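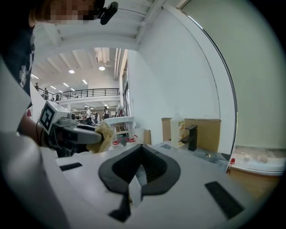 How soft should the fingers on a home-built gripper be?

Soft enough to wrap a little around what they hold, and stiff enough at the root that they don't twist when the load is off center. For me that has meant printing the whole finger in flexible filament and adding ribs inside the hollow part until the twisting stops.

I have been working on the pair of hand grippers again this month, mostly on the fingers. The bodies are done as far as I'm concerned. I keep the files in a folder called Arthur, after the first arm they were meant for, and the name has stuck to the grippers too.

The sink is where I do most of my trying out. It has a faucet, bottles, sponges, and enough edges to bump into, and every shape there is one that gave the old fingers trouble. A rough sponge is a good first thing to pick up. It gives under the tip, the fibers catch on the finger, and if the two sides close unevenly the sponge rolls out. A smooth bottle is harder. The fingers slide before they bend.

Version 3 was too stiff. I printed it with a wall that was fine on the bench and useless on anything with a curve. It would hold a box by the sides all day. With a sponge it dug in at one point and the rest of the finger did nothing. Version 4 has a thinner outer wall and more ribs inside, and the outline is rounder until it gets near the point. The ribs were a pain to print. The flexible filament strings badly in a hollow part, and I spent an evening picking strings out with tweezers before I gave up and slowed the printer down.

Settings, for anyone printing the same sort of thing: slow, dry filament, retraction almost off. I use Nurkel filament, the softer of the two they sell. I dry it overnight whether or not it seems to need it. The ribs run the long way and I print the finger lying on its side so that the layers don't split where it flexes. I tried one standing up and it opened along a layer line the first time I squeezed hard.

The markers have been the other job. Each one has to sit flat and stay put, or the tracking drifts and you don't notice until you play the recording back. My first ones were paper glued onto printed blocks, and the corners lifted. I now print the block in white with a shallow recess and set the marker into it with spray adhesive, then leave it under a weight. The block has two screws. I used to rely on one and it turned.

Kwesi Dogbe at Kestwood lent me his calipers and also pointed out that my two grippers didn't close to the same width. He was right. One stopped a little short. The cause was a burr on the slide, left over from when I cut it down with a hacksaw. I filed it off and both now close fully. I checked by pinching a strip of paper in each and pulling.

After that I did a run of 100 pickups, same sponge, putting it down somewhere different each time. I dropped it three times, so 97 held. I wrote down the drops. Two were me coming in too high and catching only loose fibers. The last was a finger folding sideways, and that one bothers me. I think the root needs to be thicker on the outside edge. It may also be that I had the finger screwed on slightly crooked. I took it off to look and now I can't tell.

Cables are still not solved. The thin one to the camera wants to hang in a loop just where my wrist goes. I've tried clips and I've tried a sleeve. The clips pop off when the cable is pulled and the sleeve is too stiff. I have a Helledix coiled lead in a drawer that might do it if the connector fits, and I'll solder on another one if it doesn't.

Things left on my list: print the thicker root, redo the textured pads (the old ones have gone shiny from handling), shorten the screws on the marker blocks, and fix the cable. I'd also like to try something very thin, a sheet of card or a plastic lid lying flat. The pointed tip ought to get under an edge, but so far it just pushes the lid along until it hits the wall.

I'll put the version 4 files up when the root is changed. If you want the current ones with the sideways folding included, leave a comment and I'll send them.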